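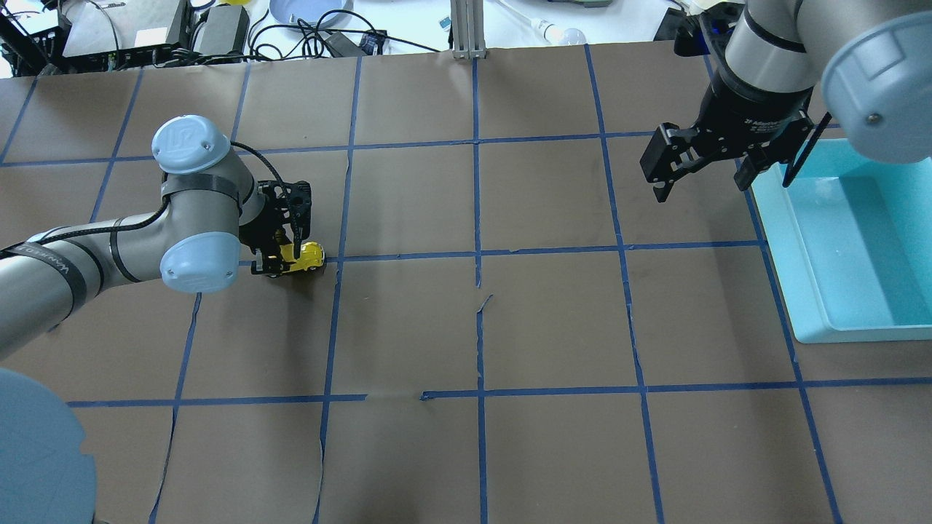
Venla Keskinen은 칸으로 나눈 판에서는 대각선 이동을 처음부터 빼는 게 맞다고 하더라고요. 드록우드(Drokwood) 규칙 번역본 올렸을 때 메일로 온 의견인데, 읽고 나서 며칠째 머릿속에서 안 떠나서 글 파봅니다.

제목: 드록우드 대각선 이동, 다들 어떻게 하세요?
글쓴이: 묵은지찜
2020년 1월 18일

저희 모임은 지금까지 대각선도 한 칸으로 쳤어요. 규칙서에는 "인접한 칸으로 이동한다"라고만 나와 있고 인접이 뭔지 설명이 없거든요. 벤드사이드(Bendside)에서 나온 다른 게임들은 그림으로라도 보여주는데 이건 그림도 없고요 ㅠㅠ

문제는 상인 말이에요. 대각선이 되면 상인이 너무 빨라서 시장 칸 먼저 찍는 사람이 거의 이깁니다. 근데 또 막아버리면 초반이 답답해요. 세 턴 동안 그냥 걷기만 하다가 카드 한 장 내고 끝. 저는 그 느릿한 초반이 싫어서 대각선 파인데 같이 하는 동생은 절대 반대래요. 다른 모임은 어떻게 정리하셨는지 궁금합니다!

감자전두장
저희는 무조건 직선이요. 산길 카드 읽어보시면 "모서리를 넘어 이동할 수 있다"라고 적혀 있잖아요. 대각선이 기본이면 그 카드를 왜 넣었겠어요. 저는 그 카드 한 장으로 논쟁 끝났다고 봅니다.

레론사랑
윗분 말씀도 이해는 되는데 산길 카드는 초판에 없었어요. 렐론(Lelon) 확장에서 처음 들어온 카드고 나중에 본판에 합쳐진 거예요. 초판만 가지고 계신 분들한테는 근거가 안 됩니다. 저도 초판으로 시작했는데 그때는 다들 대각선으로 했어요. 중고로 2,000원 주고 샀던 게 아직도 책장에 있네요(상자 모서리는 다 터졌지만).

감자전두장
초판에 없던 카드라도 만든 사람이 나중에 넣었으면 의도가 그렇다는 뜻 아닌가요?

레론사랑
의도가 바뀌었을 수도 있죠. 상인이 세다는 얘기가 하도 많이 나오니까 뒤늦게 막은 거라고 저는 생각해요. 그럼 초판은 대각선이 맞고 합본은 직선이 맞는 거고요.

묵은지찜
오 초판이랑 합본이 다르군요? 저는 합본인데 규칙은 초판 번역본 돌아다니던 걸 보고 배웠어요;; 제가 올린 번역도 거기서 시작한 거라 섞였을 수도 있겠네요. 산길 카드 문구는 집에 가서 다시 볼게요.

초저녁잠
저는 셋 중에 제3안입니다. 대각선 허용하되 이동력을 2 쓰게 해보세요. 상인은 느려지고 나머지 말은 급할 때 한 번씩 질러갈 수 있어서 초반도 그렇게 안 늘어져요. 저희 모임에서 작년 4월부터 이렇게 하는데 예전 규칙으로 돌아가자는 사람이 없어요. 대신 사냥꾼이 좀 약해지니까 사냥꾼 시작 손패를 한 장 더 주시고요.

아 그리고 판 얘기도 잠깐 해도 되나요. 드록우드 기본판이 칸이 너무 작잖아요. 말 세 개만 모여도 누가 어느 칸에 있는지 헷갈려서 대각선이냐 아니냐 하기 전에 "너 거기 있었어?"부터 싸웁니다. 그래서 저는 큰 판을 따로 쓰는 쪽이에요. 종이테이프로 칸을 치면 값도 싸고 마음에 안 들면 떼서 다시 붙이면 되니까 규칙 실험할 때 제일 편하더라고요. 줄이 좀 삐뚤어도 게임하는 데는 지장 없어요.
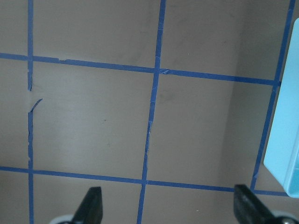
그리고 큰 판으로 바꾸면 꼭 시장 칸 위치부터 다시 정하세요. 기본판 그대로 가운데에 두면 어느 자리에서 출발해도 거리가 비슷해서 대각선 비용을 올린 보람이 별로 없어요. 저희는 시장을 가장자리 쪽으로 한 칸 밀고 여관을 반대편에 뒀는데, 그랬더니 여관부터 들르는 사람이 생겨서 판이 훨씬 다양해졌습니다. 여관 카드 그동안 다들 버리는 카드 취급했잖아요 ㅋㅋ

감자전두장
사냥꾼한테 카드 한 장 더 주는 순간 그건 다른 게임이에요. 하우스룰 자체를 싫어하는 건 아닌데, 규칙 질문에 하우스룰로 답하면 처음 배우는 분들이 그걸 공식으로 알게 돼요. 이 게시판에서 그런 일이 한두 번이 아니었습니다.

초저녁잠
제3안이라고 먼저 적었는데요... 질문하신 분도 "다른 모임은 어떻게 정리하셨는지"라고 물으셨고요.

감자전두장
네 그건 제가 급하게 읽었네요. 죄송합니다. 그래도 사냥꾼 손패는 반대입니다.

바르마주민
바르마(Varma) 시나리오 하시는 분은 안 계신가요? 거기는 강이 판을 가로질러서 대각선이 되느냐 안 되느냐가 훨씬 커요. 대각선으로 강 모서리를 스치는 게 건너는 건지 아닌 건지 저희는 그걸로 한 시간을 떠들었어요. 결국 다리 없으면 못 건넌다고 정했는데 찜찜합니다. 상인 말고 뱃사공 쓰는 사람만 신났고요.

레론사랑
바르마는 시나리오 책 뒤쪽 질의응답에 강 모서리 얘기가 있었던 것 같은데 제 책에는 그 장이 떨어져 나가고 없네요. 가지고 계신 분이 확인 좀 해주세요.

바르마주민
제 건 뒤쪽이 점수표예요. 판본이 또 다른가 봅니다. 이 게임은 대체 판본이 몇 개예요 ㅋㅋㅋ

묵은지찜
다녀왔습니다. 합본 산길 카드, 감자전두장님 말씀대로 "모서리를 넘어"라고 되어 있어요. 그래서 합본 기준은 직선으로 보는 게 맞겠다 싶어요. 제 번역본도 그 부분 고쳐서 다시 올릴게요. Venla한테도 답장 보내야겠네요. 맞는 말이었는데 제가 괜히 버텼어요.

다만 동생이랑은 초저녁잠님 방식으로 한 번 해봤어요. 이동력 두 배로 쓰는 거요. 사냥꾼 손패는 그대로 뒀고요(감자전두장님 보고 계시죠?). 제가 상인을 잡고도 졌습니다! 시장에 먼저 가긴 갔는데 거기서 이동력이 다 떨어져서 다음 턴에 아무것도 못 하고 앉아 있었어요. 동생은 그동안 여관에서 카드만 쌓고 있었고요. 전에는 한 번도 못 본 그림이라 지고도 재밌었네요. 점수는 적다가 말아서 얼마나 차이 났는지는 모르겠어요.

초저녁잠
오 반갑네요! 여관에서 쌓는 거 한번 맛보면 계속 하게 돼요. 그거 막으려면 도둑 카드를 아끼셔야 합니다. 저는 보통 시장 근처에서 다 써버려서 후반에 고생해요.

감자전두장
손패 그대로 두셨다니 인정합니다. 근데 여관에서 카드 쌓을 때 손패 제한은 지키신 거죠? 8장 넘으면 바로 버려야 해요. 턴 끝날 때까지 들고 있는 분들이 은근히 많더라고요.

묵은지찜
...턴 끝날 때 버렸는데요. 동생한테 다시 하자고 해야겠습니다.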